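Unit 5 handout: Looking at a bench kit before you buy it
Course notes prepared by Kolbrún Overgaard, revised 11 April 2023

Please read these notes before the practical. In the last unit we spoke about robot arms in general. Now we take one product, the Callthorpe bench kit, and we ask if it is a good purchase for a small teaching lab. The kit is sold by Wuvberg. It does not include the arm. You buy the furniture of the bench: the boxes, the platform with its markers, the drawer unit, the low rails and the software that reads the markers. The arm you must have already, or you rent it.

1. What the markers do

Each part of the kit carries one or more square markers, black and white, with a simple pattern of cells. The software finds the square, reads which pattern it is, and from the shape of the square it works out where the part stands and how it is turned. A marker seen from an angle becomes wider on the near side and narrower on the far side, and this is useful information for the software.

The wrist camera has the harder job. It comes close to the part, so the marker is large, but at a short distance the focus can suffer. 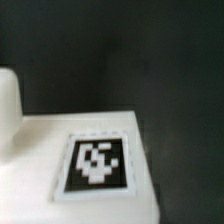

For this reason the cells are made big. A code with few and large cells can often be read when the edges are soft, while a fine code will be lost. The price is that there are fewer different codes to choose from. For a bench with so few parts this is no problem. Wuvberg also leaves a white border around the black field. Do not write on this border and do not cover it with tape, as two groups did in March.

2. How the bench is laid out

The platform goes under the arm, with the boxes on the left side and the tall unit on the right. The long rail goes along the front. It is low, so it will stop a part which slides, but it will not stop a hand. It is not a safety guard, and the manual is not clear enough about this.

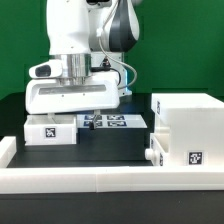 Figure 2. Bench with the drawer unit on the right. The gripper fingers reach down over the marker platform.

Notice the cables when you judge any wrist tool. A loop must be long enough for the wrist to turn, but if it is too long it catches on things. We ask you to check the loop by hand through the full movement, with the power off, before each session.

The drawer is the part which my students like most. The round knob is easy to grasp and the task has a clear end: the drawer is open or it is closed. My colleague Grethe Laxdal does not agree with me here. She finds the drawer too light, and she would like a version with more friction.

3. Comparing with other offers

We compared three kits. Flernum is cheaper, but its markers are paper stickers and you must place them yourself. Zoëga has a very good manual and a heavier base, and we waited 11 weeks for it. Callthorpe costs us $1,084, plus $400 each year if you want the software support. The first year you should take the support, in my opinion. After this, you can decide again.

4. The platform

The four markers on the platform are there for checking. If the software can see all four, it can compare them and tell you how large its error is. When the gripper is low, it throws shade on them or hides some of them from a camera, so take your reading with the arm raised and again with the arm lowered, and write down both.

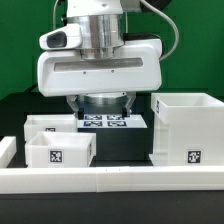

Figure 3. Gripper just above the platform, with the four markers partly in its shade.

5. For your report

Write one page. Say which kit you would buy for a lab with one arm and a small budget, and give your reasons. Include the yearly cost, the time for delivery and at least one weak point of the kit you choose. If you use a table, put the units in the first row. Hand in the report on paper, and keep your readings from section 4, we will need them again in Unit 6.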